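Thursday, August

Washfastness of the plant-dyed cottons, second round

Carried on with the Tanasarn cloth from last week. Cut it into strips, 100 grams in all once dry, and scoured everything in soda ash at a low simmer. The water came off yellow-brown, so the mill finish was heavier than I thought. Rinsed until clear.

Mordant was alum acetate as before. Bath held at 70 for the first hour, then slipped to 68 when the hot plate cycled. I left it there. The shade cards from the first round were done at 68 anyway, so they should compare.

Madder pot: 400 grams of root, Prarkbridge lot, soaked overnight. Kept the heat down and lifted the strips every few minutes. Good brick red on the plain weave. The twill took it unevenly along one selvage -- probably folded on itself in the mordant. Re-run the twill flat next time.

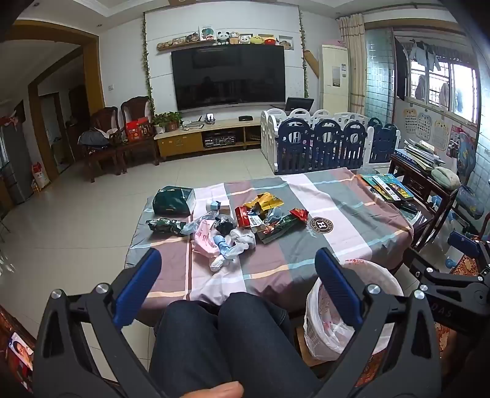 Weld pot went faster. Added a pinch of chalk and the yellow sharpened up right away. The Prunamix thickener is still lumpy if it goes in dry. Wet it out with a little glycerin first, then sieve. Did not print with it today, only made up a jar, label says "weld, thin."

Wash test: half of each strip through the Drilluver on the warm cycle with neutral soap, half kept back in the drawer. Madder lost very little. Weld dropped about a shade and stained the white tracer strip. Iron-dipped pieces held best but feel harsh -- the dip was too strong, cut it by half.

To do:
Order more chalk.
Window test for the weld, cover the lower half with card.
Check pH of the tap water again, the strips are out of date.
Scrub the big enamel pot before anyone uses it for indigo.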